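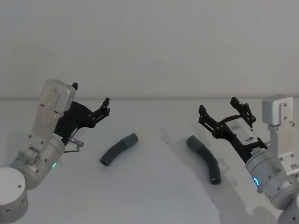 Good practice for two-arm handling of flexible parts

Good practice for two-arm handling of flexible parts is a loose body of rules followed by workshops and labs in which a pair of robot arms shares one table and works on hoses, sleeves, cords and other things that bend. It sits beside the formal safety standards for industrial robots and does not replace them. Most of it grew out of shop-floor habit, and its best-known written form is the Lernlow Guide, issued on May 7, 2021.

Background

Rigid parts came first in robot work, and the early rules show it. A steel block stays the shape it was when the arm picked it up. A hose sags, twists, springs back and can end up pointing almost anywhere, a wonderful problem for anyone who likes robots! Svitlana Onyshchenko, then at the Sodau workshop, began collecting notes on failed grasps in September of the year before the guide appeared. With Jailson Queiroz she sorted 1,954 of them by cause. The largest group had little to do with grip strength: the arm had closed on the soft, ribbed length of a hose when a firm cuff was within easy reach.

Layout of the table

The guide asks for a plain, matte work surface in one light color, with nothing on it except the parts for the current task. Dark corrugated hose shows up beautifully against white. Soft, even lighting is preferred, although shadows from the arms themselves are accepted as unavoidable. Parts are set down with clear space between them, and each should be reachable by at least one arm without crossing the center line.

Rules for the arms

Each arm has a home side. Only one arm may enter the shared middle zone unless the task is a true two-handed one, such as joining two ends, and in that case the second arm waits with its fingers open until the first has stopped moving. Speeds in the shared zone are set in the written task sheet and may not be raised during a run.

Gripping follows a short order of preference: cuff or fitting first, then the section right behind it, then the flexible body.

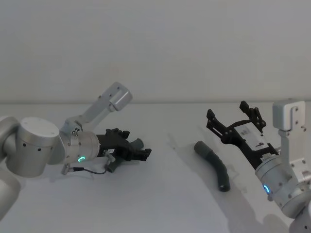
A hose taken by its body has to be regrasped before any joining step, and the regrasp is logged as a separate action. Abdelkrim Abdel Hamid argued for this last point during drafting, and it has become one of the most widely copied lines in the guide.

Status lights

Lights on the arms should be visible from the operator's position. The guide leaves the choice of colors to the maker but requires a printed key at the station giving the meaning of each color on each arm. Two arms on one table may show different colors, and operators are expected to know why before starting.

Adoption and criticism

The Mykhailiuk training center adopted the guide in full, and Fiten uses a shortened version for its evening courses. Shona Chisholm has called the home-side rule too strict for long hoses, which often need both arms in the middle from the start. Ngân Khương replied with a trial of 2,513 joins in which the rule was kept throughout, and the debate is still lively.

See also: Collaborative workspace; End effector; Task sheet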